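Notebook, Dretow travel kit
2 August 2020
Upstairs table, pouch and tube

Carrying on from the January pages, where I stopped at the point of "the zip is fine, the pouch is not." I still think so. The zip strip on lot 706 closes well enough if the two sides start out level. The trouble is all in getting them level, and that depends on how the pouch is lying when you begin.

What I wanted from today was the pouch and the small things that go in it, handled on a plain table the way a person would do it on a hotel desk or a bathroom counter. The bench downstairs has the rubber mat on it and everything sticks to the mat. The film sticks worst. On wood it slides, and I would sooner find out about sliding now than after the order goes in to Okard.

Table

Used the long wooden table upstairs by the partition. Left the flowers and the tissue box with the cup on it at the far end. They don't get in the way, and last time I cleared that end I had to put it all back before lunch. The near half is enough for a pouch and a tube and whatever is being picked up. The board on the back wall is too far away to read from the near end, so I kept notes in here and will copy them up later if anyone asks.

The finish on this table is smoother than I remembered. A pouch pushed with one finger keeps its shape and travels. On the mat it buckles at the first touch. That changes the January remark about "buckling at the corner," which I now put down to the mat and not to the film. I have crossed it out on that page and written today's date next to it in pencil.

Light is good up here but it reflects off anything clear. Finding the open edge of a clear pouch takes a second look. The tinted ones are easier. If the choice is still open with Nistar I would go for the tint for that reason alone.

Soft pack with the cap

The soft plastic pieces are the awkward ones. A hard bottle tells you where it is. A soft one gives way wherever it is held, the middle folds, and the cap ends up pointing wherever it likes. Held with the cap up, it is easy to see what you have, and the colored cap helps a lot against the white. I would keep a strong color on the cap even if the print on the body goes down to one ink.

Things to remember about holding soft packs:

Take it low and let the cap stand clear. A hold right under the cap pinches the neck and the body swings.

Creases stay. Once the plastic has been crumpled it keeps the creases, and it takes up more of the pouch from then on. For any fit test start from a fresh one and say so in the notes.

Set it down cap first into the pouch corner if there is a choice. Going in body first, the cap catches on the strip. 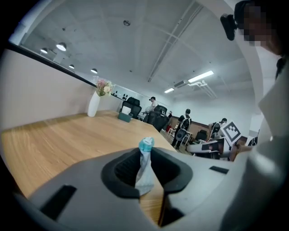
Tube

The toothpaste-size tube is the piece that decides the pouch width. It measures 44 mm across at the crimp, which is the widest part, and the crimp doesn't give. Everything else can be squashed a little. So the opening has to be wider than the crimp by a comfortable amount, and the inside seam must not stand in its way.

I had been laying the tube beside the pouch and sliding it across. A better start is to put it straight down on top, at a slant, and judge the length against the pouch before opening anything. You see right away whether it can lie flat inside or whether it has to go corner to corner. Corner to corner is all right for one tube. With a second item in there it isn't, because the cap and the crimp take both corners and leave two odd triangles that nothing fits into. I wrote "triangles" in January too and didn't say what I meant, so there it is.

The white cap on the tube is a good landmark. I tend to look for the cap and forget the crimp, then wonder why it won't go in. Crimp first works better going into the pouch. The flat end finds the opening by itself if the two sides are even slightly apart, and the cap follows. Cap first means the opening has to be held wide for the whole way.

Against that, crimp first puts the sharp corners of the crimp against the bottom seam. Dretow's own complaint list from the first run had scuffed seams on it and I wonder if this is why. Worth looking at the returned ones under the lamp with that in mind. They are in the gray drawer, in the envelope, unless they went out with the samples.

Colors: teal and white on the tube over the pale blue-green underneath looks fine and I have no complaint about it as a set. It does mean the two run together a bit when you glance over quickly. A person packing in a hurry might not care. I only mention it for whoever does the card insert, who should perhaps stay away from teal altogether.

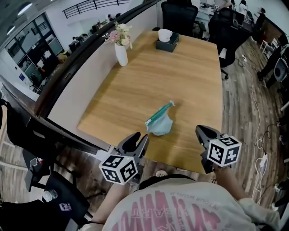
The pouch by itself

Went back to the empty pouch for a while. When it comes out of the carton it has been folded and it remembers the fold. Lay it down and it sits up in the middle like a tent. Press it flat and the film creases somewhere else. The best I could do was to smooth from the zip strip downward with the side of the hand, slowly, and then leave it alone. Smoothing upward pushes the air to the strip and one side rides up over the other.

Order of work that gave the least trouble:

Pouch down, strip away from you.
Smooth from the strip down.
Open at the corner, never at the middle.
Tube in, crimp first.
Soft pack in, cap first, next to the tube cap.
Press the air out from the bottom seam up.
Close from the corner you opened.

I know the sixth step goes against what I wrote about smoothing. It is different with things inside, the air has somewhere to go then. Leave the last bit of the strip open until the air is out.

Strip color: teal on the pale blue can be picked out without hunting for it, even with the pouch crumpled. The clear strip on the older lot could not. I had wanted to keep the clear strip for cost, and I am dropping that. The difference per pouch is small and the order is for more than 600, so it will show on the invoice, but the older strip wasted too much time.

One doubt. The strip is stiffer than the film, so when the pouch is folded the strip stays straight and the film wrinkles up against it. Those wrinkles are what stop the sides lining up. A thinner strip would bend along with the film. Ask Okard what else they have in the same color, and ask for loose pieces, not made-up pouches, so that I can bend them by hand.
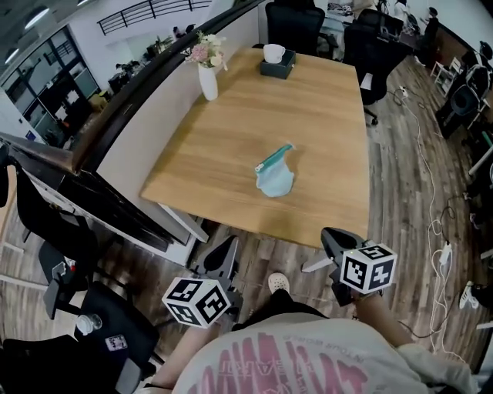
The fold in the carton is the other half of it. If the pouches were packed flat, the wrinkles would not be there to begin with and the present strip might do. Packed flat they need a wider carton, and Nistar has the carton size fixed already because of their shelf. I would like to see a carton with the pouches folded once across the short side, well below the strip. That should fit the same shelf. It has not been tried. In January we only compared rolled with folded in half lengthwise, and both put a bend through the strip, so no wonder they came out alike.

Small point on the table again. The rounded corners are handy. A pouch drawn off the edge at a corner comes away in the hand without snagging, and I would not mind the same on the new bench top downstairs if it is still being cut.

Left to do

Cut 2 pouches from the current lot at the bottom seam and look at the inside of the weld.
Measure the tube again at the crimp with the good calipers. The 44 is from the old pair.
Returned samples, scuffing, gray drawer.
Fold trial, short side, one carton's worth, left under a weight for at least a week before opening.
Loose strip from Okard.
Card insert: no teal. Tell Dretow before they print.

The length of the pouch I have left alone for now. It looks long with only the tube in it and about right with the soft pack added. If the comb goes back into the kit it will be too short, and nothing has come from Dretow on the comb since the last sheet. Holding the length as drawn until that is settled, and lot 706 stays on the shelf with its label on so it doesn't get used for something else.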